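**Feeding therapy: weekly clinic or home program?**

**tistamom2:** Our son has Down syndrome and just turned two. He gags on anything thicker than yogurt. The clinic in Witstead wants him weekly, and it's 53 miles each way. The other choice is the home program through Sandberg, with a video check every 2 weeks. Insurance won't cover both. Has anyone here done the home one?

**lotodville_dad:** We did Sandberg from April on. The therapist was good and answered messages fast. You do have to do the work yourself, though. Short practice before two meals a day, chewy tube, then small soft pieces. My daughter eats scrambled eggs and ripe pear now. We paid $700 out of pocket before the plan picked it up, so get the approval in writing.

**pebblecreek:** I'd go in person, at least to start. Ask for a swallow study first. Ours was aspirating thin liquids with no coughing at all, and you can't see that on a video call.

**lotodville_dad:** She had a swallow study before we signed up. I'm not saying skip it. I'm saying a weekly drive that long wears a family out, and a tired kid in a car seat won't eat for a stranger anyway.

**pebblecreek:** Some do. Mine ate better for the therapist than for me.

**quiltsandkale:** Both of you have a point. We did four clinic visits, then switched to home. One thing that helped us was face wiping. He hated it, and it was ruining meals before they started. The OT had us switch from paper towels to a soft cloth, firm pats from the cheeks in toward the lips, no rubbing.
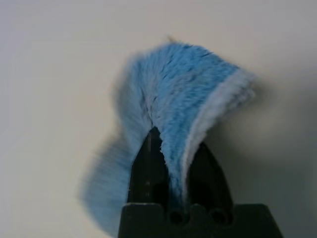
*Microfiber, light blue. The fluffy kind.*

**tistamom2:** He screams when I wipe him, so I'll try that tonight. Firm and not light?

**quiltsandkale:** Firm. Light touch tickles and sets him off. Let him hold a cloth too.

**pebblecreek:** We use plain cotton. Microfiber bothered my son, so it depends on the kid.

**tistamom2:** Thanks, all. I called the pediatrician and asked for the swallow study referral. Still undecided on the rest – the Tista office may have a therapist starting soon, and that would be a much shorter drive. I'll post when I hear.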